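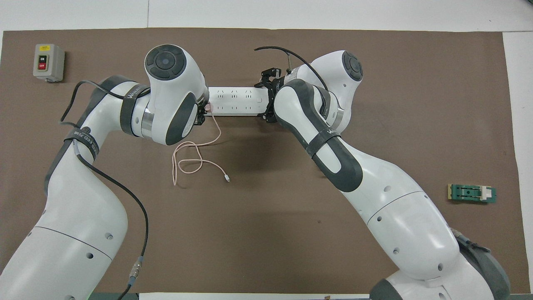
4. Boas práticas na bancada de dois braços

Quando começámos o projeto Posby, confesso que as regras me pareciam um exagero, mas o nosso orientador insistiu (e ainda bem!) que fossem escritas antes da primeira sessão. Passei boa parte de junho nisso, com muito café e a paciência infinita dos colegas do laboratório Coser.

A regra 3 foi a mais discutida. Material elétrico só vai para o tapete desligado da rede, com a ficha à vista de todos, e isto vale para extensões, interruptores de faca, caixas de botões e até para o cabo mais fino. Quem opera confirma em voz alta e outro colega regista na folha.

Limitámos também a velocidade a 500 mm/s nos movimentos livres — bem menos quando as duas pinças seguram a mesma peça, porque um pequeno desacerto entre os braços chega para torcer o objeto. Os cabos soltos pegam-se sempre pelo conector, e o outro braço espera afastado, de pinça aberta, até a peça estar segura.

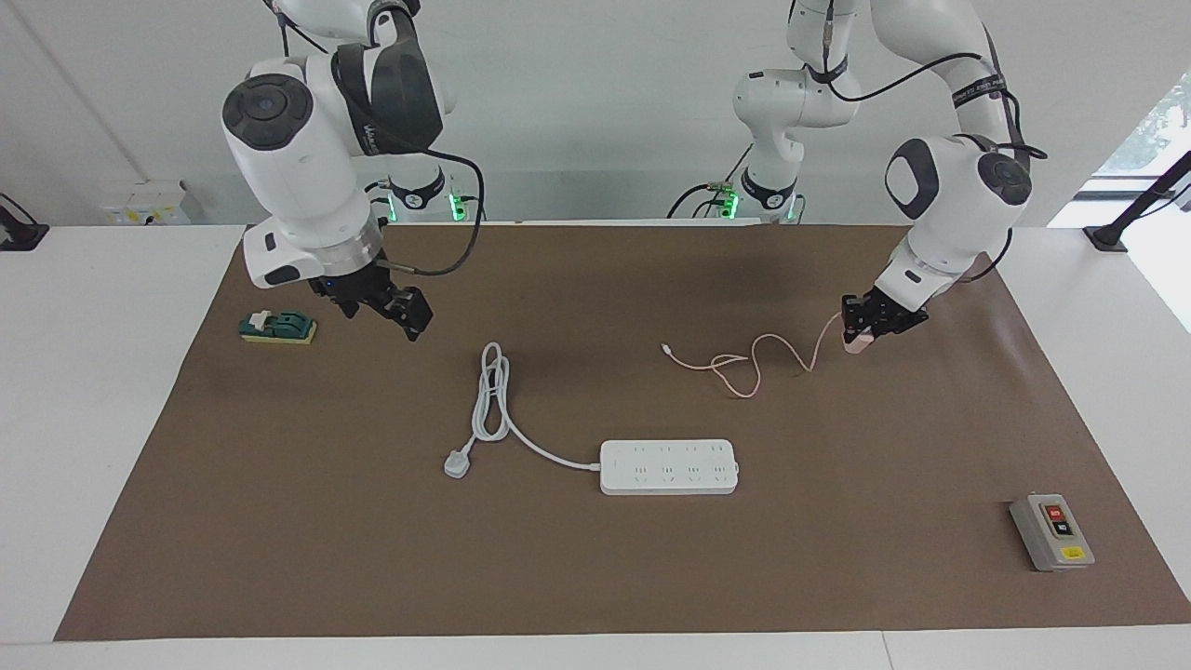 Figura 19. Pinça esquerda no conector do cabo cor-de-rosa; pinça direita aberta, em espera.

Falta ainda rever com o Bernardo Bastos a regra da paragem de emergência, que na versão atual não diz quem pode rearmar o sistema.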